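Zado table oil, two coats in

The tin says 33 minutes between coats, a suspiciously exact figure. I gave it a whole Friday and the top was still tacky at teatime.
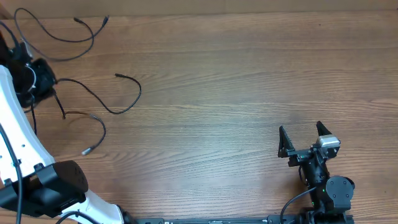

Fomberg's oil costs less and smells less. Zado claims theirs shrugs off hot mugs, and I'll believe that after a winter. The sheen is decent, I'll give them that. Two stars.

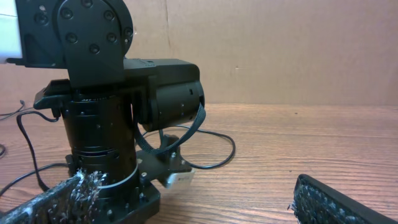

Dmytriv disagrees: thinner coats, wiped off sooner, and his never went sticky.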